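Help Wanted: A Second Pair of Hands at Watberg Guest Rooms

Hi all! It's that time again, the fall calendar is filling up faster than I can keep track of it, and I need a part-time housekeeper to come work with me starting in September. I've run Watberg for a good while now and I still do a big share of the rooms myself, so when I say "work with me" I mean you and me, side by side, with the radio on (you can pick the station on odd days).

First, what the job is. We have guest rooms in the main house and a few more across the yard in what everybody calls the Dalsgaard, after the family who built it. You'd be turning rooms over after checkout: beds, bathrooms, floors, windowsills, the little tray with the tea and the cookies. Then there's laundry. Oh boy, is there laundry! We washed 2795 towels last year, and I know that because the linen service we used to have charged by the piece and I got so mad at the bill that I started keeping a tally on the back of the pantry door. We do it all in-house now and I'm much happier.

You don't need experience. I'd love it if you had some, but I've trained people who had never made a bed with a flat sheet in their lives and they were great by the second week. What I can't train is showing up. Checkout is at 10:30 and new guests can come in from 3:00, so if you're an hour late I'm the one running up the stairs with a mop under my arm.
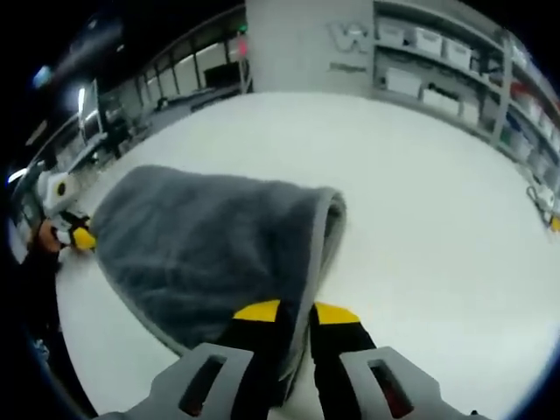
Shifts are 5 hours, four days a week, and we can talk about which days. The only one I can't bend on is Tuesday, when the Clullico hiking groups change over and the whole place empties out and fills back up in one afternoon. It's a wild day, but there's a big lunch in the middle of it and I do the cooking. Soup mostly, and pie if the apples are good.

Now the money, because I hate ads that make you call to find out. It comes to $1535 a month before taxes, paid on the last working day. Tips left in the rooms are yours, all of them. You also get paid time off, a parking spot by the barn, and you can use the guest bikes whenever they're not out. I can't offer a room on site, sorry, but the 132 bus from Varnon stops at the end of our road and the walk up is nice when it isn't raining.

A few things to know before you write me. There are stairs, lots of them, and no elevator. Vacuums and laundry baskets go up and down with us. There's a dog who thinks every clean sheet is hers, so if you're allergic or just not a dog person this might not be your place. We use unscented soap on everything. And I talk a lot while I work! If you like quiet, you can have the Dalsgaard rooms and I'll stay in the main house, that's worked out fine before.

To apply, just send me a note through the contact form or leave one in the mailbox by the gate. No need for a fancy resume. Tell me a bit about yourself, which days you're free, and whether you'd want more hours in the summer. I'll call you to set up a visit, and we can do a room together so you see how it goes (I pay for that time too). I'm hoping to have somebody picked before the first Clullico group gets in, so don't wait too long.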